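Prastavier Publishes Garment Handling Procedure for Upholstered Folding Surfaces

Procedure covers receipt, sorting, folding and bagging of mixed-color clothing; available to laundry and resale operators from November

Prastavier, a supplier of work surfaces and written procedures for laundry and clothing resale operations, today announced the release of Flekemel, a handling procedure for folding casual garments on padded, fabric-covered surfaces. The procedure replaces the company's earlier guidance, which was written for hard tabletops only.

Flekemel applies to single garments received unfolded after drying. It covers T-shirts, sweatshirts, hooded tops, light jackets and lounge pants. It does not cover tailored clothing, bed linen or items that require pressing. Garments of more than one color are treated as a separate class, as are garments with cords, toggles or other loose parts.

The document runs to 43 pages and is divided into 7 sections: surface preparation, receipt, sorting, opening out, folding, stacking and bagging. Each section lists the starting condition of the garment, the permitted steps and the condition in which it is to be passed on.

Background

Many small operators fold on benches, daybeds or padded tables that were not purchased for the purpose. Fabric-covered surfaces behave differently from laminate or steel. Friction is higher, so a garment pulled across the surface tends to bunch under itself. Seams do not slide flat when the hem is drawn out, and sleeves placed under the body stay where they are. Instructions written for hard surfaces commonly call for a garment to be dragged into position, a step that adds wrinkles on upholstery.

Under Flekemel, dragging is replaced with lifting. The operator takes the garment at two points along its upper edge, raises it until the lower hem clears the surface, and sets it down from the hem upward. If the garment's upper edge cannot be found, the operator lifts from the highest fold of the pile and works along the fabric until a collar, waistband or shoulder seam is identified.

"The old text assumed that you could slide a shirt into place," said Nana Baidoo, who leads procedure development at Prastavier. "On a padded surface you can't. Most of the changes in this version come from that one difference, and the rest have to do with cords and contrasting panels."

Technical Content

Starting condition. Flekemel defines three starting conditions. Condition A is a garment laid flat with all edges visible. Condition B is a garment folded or turned over on itself with at least one full edge visible. Condition C is a garment in a heap, with no full edge visible. Condition C items are opened out before sorting. The operator does not attempt to fold from the heap.

Color panels. Garments with a light panel joined to a saturated panel are opened on a pale or neutral surface and checked along the joining seam for dye transfer. The check is made before folding, with both sides of the seam exposed. Items showing transfer are returned for washing and do not proceed to stacking. In the finished fold, light panels face inward where the cut of the garment allows.

Cords and toggles. Loose cord ends are located before the garment is lifted. Both ends are brought to the front and laid parallel to the center line. Cords are not tied. If only one end can be found, the channel is checked by hand for a withdrawn cord, and the item is set aside if the second end is not recovered.

Surface. The covering must be a plain, closely woven fabric with no raised pattern. Quilted, buttoned or deep-pile coverings are excluded. The surface is brushed before each session and after any garment that sheds lint.

Condition C, red and white garment on gray surface: 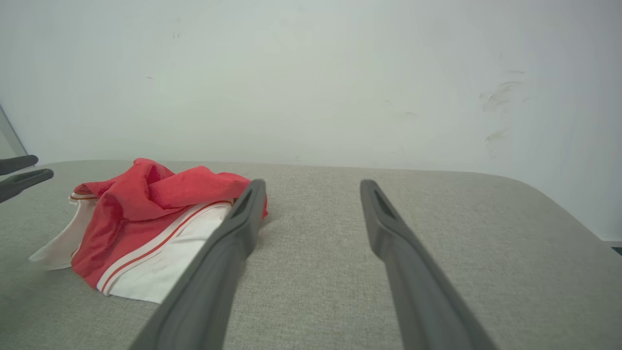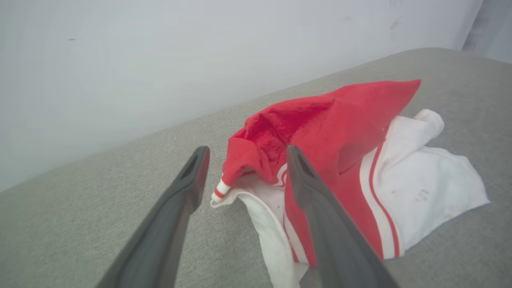
Stacking and bagging. Folded items are stacked with the fold line facing the operator. Stacks on padded surfaces are limited in height, as the base compresses and the upper items lean. Section 6 sets the limit by garment class. Bags are filled from the stack without refolding, and the bag opening is placed level with the working surface so that the stack can be moved across in one lift.

Trial Use

The draft procedure was used at two sites before release. Laaksonen, a clothing resale operator, applied it to 2000 garments received in mixed lots. Rokitz, which runs a wash-and-fold service, applied it to 295 garments, all from the corded and multicolor classes. Comments from both sites were incorporated in the final text. The main revisions were to the order of steps for hooded garments, the wording of the seam check and the stacking limits for heavy sweatshirts.

Staff at Rokitz also asked for a shorter sheet that could be kept beside the folding surface. A two-page summary of Sections 3 through 5 has been added to the package. It contains the definitions of the starting conditions, the lifting sequence and the cord check, and is intended for operators who have already worked through the full document.

Availability

Flekemel will be available from Prastavier in November, in printed form and as a downloadable file. Operators holding the earlier guidance will receive the new procedure at no charge. The earlier guidance remains valid for hard tabletops and will be supplied on request.

A supplement covering children's sizes and knitted garments is in preparation. Operators who wish to submit handling notes for the supplement may send them to the procedures desk at Prastavier, stating the garment class, the surface covering and the starting condition.

About Prastavier

Prastavier supplies folding tables, padded work surfaces, surface coverings and written handling procedures to laundries, wash-and-fold services and clothing resale operators.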